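Vendor FAQ - Gasano Night Market
Updated 27 August 2024. Read this before you email Lorna. Most of what people ask is here.

How do I get a stall?
Form on the Vendors page. Fill in all of it, inculding the part on what you sell. "Food" is not enough. "Grilled corn, two kinds of skewers, canned drinks" is fine. Ihor Zinchenko goes through the forms and writes back either way.

What does it cost?
$89 a night for a standard stall. $147 for a corner. Same price for food and crafts. Paid up front, card or bank transfer, no cash on the night.

Can I split a stall with a friend?
Yes. One form, both names, one person pays. You sort out the money between you.

How big is the space?
Standard pitch fits one pop-up canopy and a bit behind it for your boxes. Corners get a second open side. If your canopy has those big flared legs, say so on the form.

Do you supply tables?
One folding table per pitch. Extra tables are $5 each, order them when you book. Chairs - bring your own.

When can I set up?
Gate on Agbayani Street opens at 3 pm for cars. Cars out by 4:30. Market opens at 5. If you turn up after 4:30 you carry your stuff in from the street, and it's a long walk with a cooler.

Can I leave early if I sell out?
You can close your stall, put a sign up, go eat. Car stays outside until the market shuts and Noel Aquino opens the gate. No exceptions, too many kids running around.

What if it rains?
Light rain, we're on. High wind, we cancel, and you'll get a text by noon. Cancelled by us = full credit for another night. Cancelled by you = see next one.

I have to cancel. Do I get my money back?
More than a week before, yes, all of it. Less than a week, no, but you can pass the pitch to someone already on our approved list. Tell Ihor who.

Do I need a food permit?
Yes if you cook, cut, pour or scoop anything. Temporary permit is OK. Send a copy with the form and have the real one at the stall. Sealed packaged stuff, ask first.

Insurance?
Food stalls yes. Crafts, strongly suggested. Candle people count as food for this one - open flame.

Is there power?
There is, if you book it. One outlet per pitch, back left corner, on a post. What you're allowed to plug in is the bit that goes wrong every season so please read the next part too.

What can I plug in?

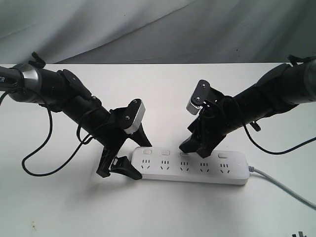 Power is 400 watts per standard stall, whatever you're running. Lights, a card reader, phone charger, small fan - all fine. Kettles, fryers, rice cookers, heat lamps - no, those trip the whole row. You can bring one power strip, a white one like this is fine, any color is. Keep it up on the table where you can see it, off the grass, and don't plug a second strip into the first. Extension cords need to be the outdoor kind. Florante Rivera walks the rows before opening and will unplug things.

Generators?
Quiet ones only, back row only, ask when you book. Fuel stays in your car.

Can I play music at my stall?
No. The stage has it covered. Kalliopi Nedeljković books the stage if you want to play there instead.

Is there a theme in December?
Yes, lights and gifts. Booking for that one opens seperately and goes fast. Regular vendors get first pick. No, you don't have to dress up.

Trash?
Take yours with you. The bins are for customers. Cooking oil goes home in a sealed container, never down the drains.

Can I bring my dog?
Behind a craft stall, on a leash, OK. Food stalls, no. Service dogs anywhere.

Still stuck?
Use the contact form, put your stall name in the subject line. Lorna Samonte answers most evenings, not on market nights.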